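Gripper trials at the Vosmont cell: where we stand

7/27/18

Members who came to the spring open house will remember that the two-arm cell at Vosmont was running whatever fingers happened to be bolted on at the time. Since then we have been through three sets of fingers and two controllers, and Ryszard Czerwiński asked that the results go in the newsletter so people stop emailing him one at a time.

The comparison was between the stock Dekar parallel fingers, the same fingers with a glued rubber pad, and the longer printed set from Jeltbridge. Each set did 100 picks with the left arm and 100 with the right, using the small parts tray. A pick counted if the part left the floor and stayed in the fingers for the full move to the center. Handovers from one arm to the other were scored separately and are the harder job by a long way.

Stock fingers did fine on anything with flat sides and poorly on anything round. The rubber pad fixed most of the round parts but started to peel at one corner before the right arm had finished its run. The Jeltbridge fingers reached into tighter spots, but they flex when the gripper closes hard, and a part that flexed fingers are holding tends to turn a little on the way up. We ended the trial with the padded set as the default and a better glue on order.
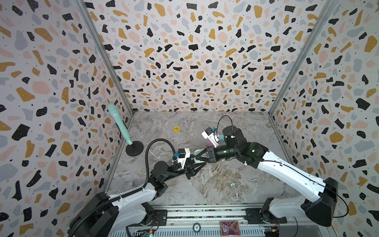 Handovers are what the cell is set up for at the moment. We are not trying to do anything clever with them. One arm brings a part to the middle, the other comes in to meet it, and we log whether the part changes hands. The meeting point is the tricky bit. With the left gripper holding the mint-green piece toward the middle and the right one reaching in until the two nearly touch, there is very little space left for a finger to be off line. Aim error that does no harm on a plain pick is enough to make the fingers knock together on a handover. We slowed the last part of the approach from 700 to 600 in the controller's speed units, and that alone cut the knocks more than any change of fingers did.

The wrist cameras were the second question. Both arms carry a small one, and there was a long argument over whether they earn their place or whether the fixed camera is enough. We ran handovers both ways. The fixed camera handles the approach well. Once the grippers close up on each other they block its view of the part, and from then on the wrist cameras are all we have to go on. They stay. The price is cable. The wrist lead has to be long enough for a full turn and short enough that it doesn't drop in front of the other arm, and we have redone both leads twice.

Wall panels came up as well. Some of us expected the speckled pattern to confuse the part finder, and a plain gray sheet was cut as a backup. Ryszard ran the part finder on 242 saved pictures with the speckled walls in view and the false finds were mostly on the floor, where the marble veins can pass for the edge of a pale part. Small white parts are the worst for this. The gray sheet is leaning behind the tool cabinet if anybody wants it.

On controllers, the short version is that we are keeping the Gautam unit for both arms. The older one ran each arm well enough alone but let the two drift out of step during handovers – by roughly a quarter of a second at worst – and we could not find a setting that cured it. The Gautam unit starts both arms from one clock. Its menus are slow and the manual is thin. Ryszard has typed up two pages of notes on the settings we use, and a copy is in the drawer under the bench. Please put it back when you are done.

Next on the list is a soft three-finger gripper that Jeltbridge has offered to lend us in October. It will go on the right arm only, with the padded fingers left as they are on the other side. If you would like to help with those runs, put your name on the sheet by the door. You will need to have done the stop-button training first, even if you have worked on other arms before.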